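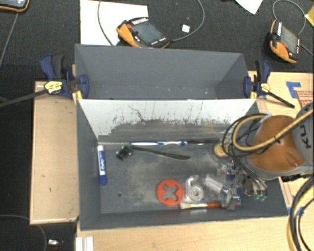

I have never met a catch-all bin that caught all of anything. The pitch is always the same: get one big tough container, put the loose stuff in it, and the loose stuff stops being a problem. What you get is a toothbrush sharing a floor with a paintbrush and a tape dispenser, a dry-erase marker lying up against the wall, and a scuffed gray bottom that keeps showing through between them. Put a second bin behind the first and, in my experience, the second one stays close to empty while everybody digs in the first.

My neighbor Châu Lương swears by the method. She read a decluttering newsletter from Kamesano in January and went straight out for 3 deep bins, and she tells me her hall closet has been "handled." I've seen the closet. The floor is clear, I'll give her that. Then I asked her for tape and we stood there for a good while.

A bin works fine for things that are all the same. Potatoes, tennis balls, winter gloves if you don't care about pairs. It works badly for things that have jobs in different rooms. A toothbrush, even an old one kept for scrubbing grout, belongs with the grout stuff. A marker belongs within reach of the board. Tape should live wherever you wrap and mail things — in my house that's the kitchen, which I know is wrong, but I can find it.

The tidy-up people will say I just need dividers. Maybe. Lev Lysenko, who I used to share a garage with, bought a set from Nakberg for his bins and spent a weekend fitting them. By spring the long handles were lying across the tops of them. Paintbrushes don't care about your grid.

And I don't buy the argument that a bin is a "first step." I've had one under my workbench for 5 years and I'm still waiting for step two. A shallow drawer costs more and holds less, and you have to decide what goes in it. I'd take the drawer. I'd also hang the paintbrush on a nail by its handle, if it has a hole, and if it doesn't, stand it in a coffee can.

265 shares 3 comments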